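# Two small changes to the grasp score, and a long Sunday

I promised a few of you that I'd write up the grasp scoring work once I had numbers I believed, and I now have numbers I mostly believe, so pour yourself something and settle in. I'm going to take the scenic route, as usual.

For anyone new, the project is called Wallwood, and it started when Geetha Nair and I were both annoyed by the same thing. We had a policy that picked up a block in simulation nearly every time, and we couldn't say anything useful about *how* it picked it up. Success was a yes or a no, measured when the block passed a certain height above the table. A lovely centered grasp and a horrible fingertip pinch that hung on by friction got exactly the same mark, and the learner (quite reasonably!) had no preference between them.

So the first change was to score the moments before the lift. We take the last stretch of the approach, from when the gripper comes down over the block until the fingers stop moving, and ask how far the midpoint between the fingertips is from the middle of the block, and how much the block shifts before both fingers have hold of it. That second part was Geetha's idea and it's much the better one. A block that gets shoved sideways by one finger before the other arrives is a warning, even when the lift goes fine afterward.
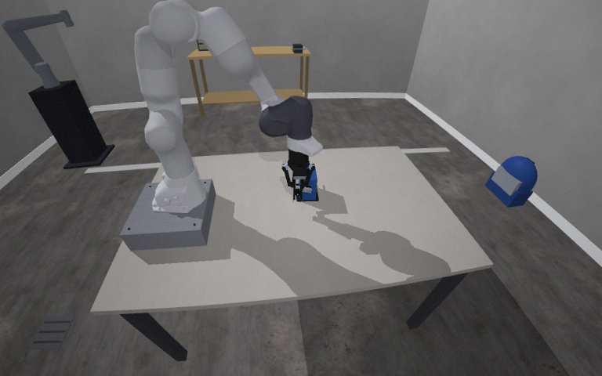
I had worried that the shift term would make the policy timid, and for the first couple of training runs it did. The arm would come down beautifully, hover, and then spend the rest of the episode closing by tiny amounts, as though it had all the time in the world. Saranya Krishnan looked over my reward code for a few minutes and pointed out that I was adding up the shift at every step instead of looking at the total when the grasp finished. A little jitter in the contact solver was being counted again and again, and the policy had learned that touching the block at all was expensive. I fixed that and the hovering went away by the next run. I'd been staring at that line for a week.

The second change is less glamorous. We used to start each episode with the block somewhere in a small square in the middle of the table, always lined up with the table edges. Now the square is bigger and the block gets turned to a random angle. I know, I know, we should have been doing this from the start. But turning the block matters more than I expected, since a parallel gripper that meets a cube corner-first will spin it into line as it closes, and that spin looks a lot like the shoving we were trying to discourage. We ended up measuring the shift at the block's center and leaving rotation out of it, and I'm still a bit torn about that choice.

Then there was the evaluation, which ate my entire Sunday. I ran 248 episodes with the old policy and the same 248 starting positions with the new one, so that every episode has a twin. Paired starts are such a comfort when you're comparing two policies — you can line up the failures and see which are shared and which belong to only one of them. The old policy dropped or missed the block in eight. The new one did so in five. That is a small difference and I wouldn't hang much on it, and two of the failures were shared anyway, both with the block near the far corner of the starting area where the wrist runs out of comfortable angles.

The part I'm happy about is the shift before grasp. When I plotted the paired episodes against each other, most of the points fell on the good side of the diagonal, and the long tail of ugly sideways shoves had thinned out a great deal. Even the new failures are nicer to look at, if that makes any sense. They tend to be clean misses, where the gripper closes a touch too high, and a clean miss is so much easier to debug than a block skidding away under one finger.

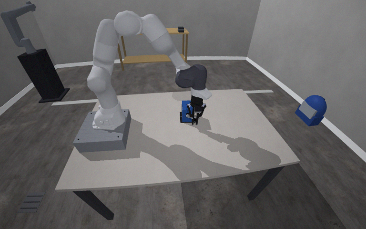

Why not just reward a centered grasp and skip the shift term?

We tried that, and the policy found a way to get a centered grasp by pushing the block until it was centered. Distance from the middle is measured at the end, so a shove followed by a tidy close scores just as well as a careful approach. You need something that looks at what the block did along the way.

Yamuna Thampi asked me a harder question over lunch, which was whether any of this holds for objects that aren't cubes. I don't know yet! The center of a cube is an easy thing to talk about. The center of a mug, with its handle, is an argument waiting to happen, and I suspect we'll want to score distance to a good grasp region for shapes like that. Geetha has a sketch of how it might work, and I've got a folder of meshes that need their collision shapes cleaned up before I can try it.

I'll put the paired plots in the next post, along with the corrected reward function, once I've renamed a few variables that I'm embarrassed about. If you've worked with a contact term like this one and found a sensible way to handle rotation, please leave a comment. I read all of them, usually with my second cup of coffee.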